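Filed under: Opinion, Home & Family

In Defense of the Junk Drawer

My aunt, Nuala Duggan, kept a drawer in her kitchen that would only open if you pushed it in first and then gave it a little lift, and I think I learned more about her from that drawer than from all the letters she ever sent me. When we cleared her house in October, my cousin Conall wanted to tip the whole thing straight into a trash bag. I asked him for an hour. He gave me five minutes, and then (bless him) he sat down on the floor and stayed there with me until it got dark.

There is a great fashion these days for getting rid of things. I have read the books, and I even paid for a course once, which told me that an ordinary home holds 4,000 things it doesn't need. Maybe so! I came away from it with very tidy shelves and a strange feeling that I was living in somebody's guest room.

What bothers me is the idea that every object has to state its business at the door. Does it have a use, does it bring you joy, have you touched it in the past year? Well, no, I hadn't touched my aunt's spare buttons in the past year, and neither had she. But she knew which coat each one had come off, and who wore it, and where they were going.
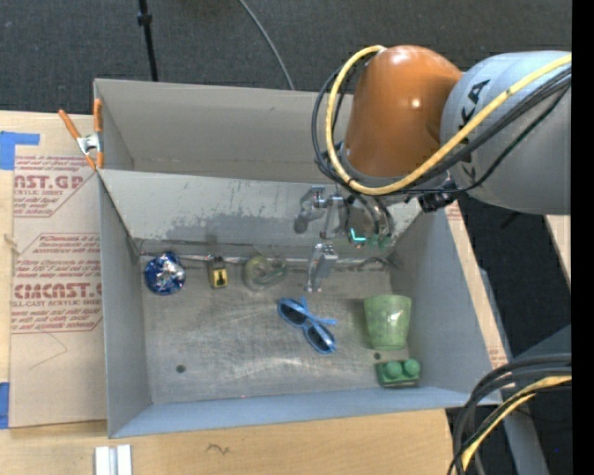
A friend of mine, Charmaine Mkhize, takes the other side, and she takes it kindly. She moved house six times before she was thirty and says that keeping things is a luxury for people who stay put. I've thought about that a good deal, and I believe she's mostly right. I would never tell anyone to fill a garage, and I know what it is to be left with one.

All I'm asking for is a drawer. One drawer, where the odd key and the dead watch can lie around together and you don't have to explain them to anybody. Mine is to the left of the stove. Conall took the buttons home in a coffee can, and he called me last night to ask if I remembered a green coat.

Get our letters and essays by email. You can unsubscribe at any time.

© 2025 Remirness | Contact us | Back to top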